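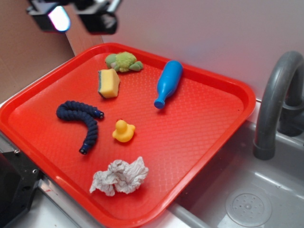
Gromby Wall Rail System
Storage for laundry rooms, mudrooms and garages
Item 1217

If your laundry room is anything like ours, the mop falls over every time someone opens the dryer. The Gromby rail fixes that with one long strip of steel on the wall and a set of holders that slide wherever you want them! It went up in our own back hallway long before we listed it, and we've moved the holders so many times that the finish on the lip has a few scuffs. Everything still grips the way it did on day one.

The rail was drawn by Kirsten Ásgeirsdóttir, who started out designing coat racks for schools and clearly learned a lot about what happens when people hang things up in a hurry. The top edge rolls forward a little, so you can hook a broom onto it without looking. The holders click in from the front (no sliding them on from the end, no taking everything down to add one in the middle) and a half turn of the knob locks them.

What comes in the box
One rail, powder-coated steel, 48 inches long
5 spring grips for broom, mop and rake handles
Two wide hooks for cords, hoses or a folded step stool
One shallow shelf, 12 inches wide
Wall screws, anchors and a paper drilling guide

About the spring grips
These are my favorite part. Two rubber rollers sit on a sprung arm, and when you push a handle up between them they swing together and hold it. Lift the handle and they let go. They take anything from a skinny dustpan stick to a fat snow shovel handle, and the heavier the tool, the tighter they pinch. Very smooth tapered handles can creep down a bit over a few days. Wrap one turn of cloth tape where the grip sits and they stay put.

Putting it up
You want studs if you can find them. The slots in the rail are long, so they line up with standard 16-inch spacing even if your first stud is in an odd spot. Tape the paper guide to the wall, check it with a level, drill, and peel the guide off before you drive the screws. On plain drywall use the anchors in the box and keep the heavy tools near the screw points. For brick or block you'll need your own masonry anchors.

We hang ours at 66 inches from the floor, and that clears a long-handled mop with room to sweep underneath. If kids are going to use it, a second rail lower down is great for dustpans, dog leashes and little rakes.

Weight
The rail is rated for 300 pounds when screwed into studs, spread along its length. Each hook holds 19 pounds. The shelf is for light stuff: gloves, clothespins, a box of dryer sheets.

Colors
Chalk white, moss, and a deep mustard that looks much better on a wall than it does on a screen. The grips and knobs are black in all three. Moss sells out first every spring, and the next batch is due in January.

Does it fit other systems?
Yes, some of them! Older Maretti hooks drop right onto the lip. Rosser baskets fit too, but they rattle unless you add the felt pads (sold separately, four to a pack). The Distex track uses a deeper channel, and its holders will not lock on ours, so please don't try to force them.

Care
Wipe with a damp cloth and a drop of dish soap. Skip the scouring powder, it dulls the coating. If a roller gets dusty and starts to slip, rinse it under the tap and let it dry. Replacement rollers come in pairs and push on by hand.

Shipping
Rails ship in a long flat carton and may arrive separately from the extra holders. Check the ends of the carton before you recycle it. The screw bag likes to hide there.

Last updated August 19, 2025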